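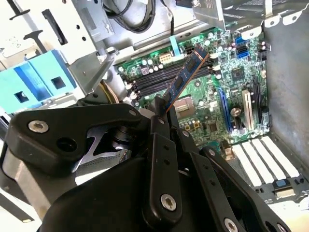
Mein alter Rechner stand seit Oktober unter dem Schreibtisch und wurde immer langsamer. Ich wollte ihn erst weggeben und einen neuen kaufen. Dann habe ich gerechnet und es gelassen.

Für Textverarbeitung, Buchhaltung und die Fotos vom Garten reicht die Kiste. Gefehlt hat vor allem Arbeitsspeicher. Den habe ich gebraucht bei Kivel bestellt, einem kleinen Händler, der auch ältere Module führt. Nach drei Tagen war das Päckchen da.

Vorher habe ich die Daten gesichert. Das hat länger gedauert als alles andere, weil ich beim Sichern immer anfange aufzuräumen. Alte Rechnungen, doppelte Bilder, Entwürfe für Briefe, die ich nie abgeschickt habe — das meiste ist jetzt weg.

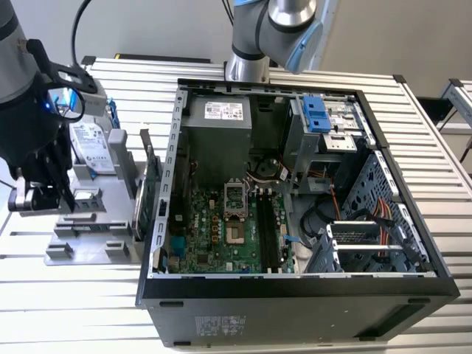

Die Festplatte habe ich bei der Gelegenheit auch gleich durchgesehen und 18 Programme deinstalliert. Bei manchen wusste ich nicht mehr, wozu ich sie hatte. Das Sicherungsprogramm von Arnevis durfte bleiben, obwohl mich die Erinnerungsfenster stören.

Seitdem startet der Rechner wieder in erträglicher Zeit. Der Lüfter ist noch laut, das mache ich im Herbst. Als Nächstes kommt der Drucker dran — der zieht seit Wochen das Papier schief ein.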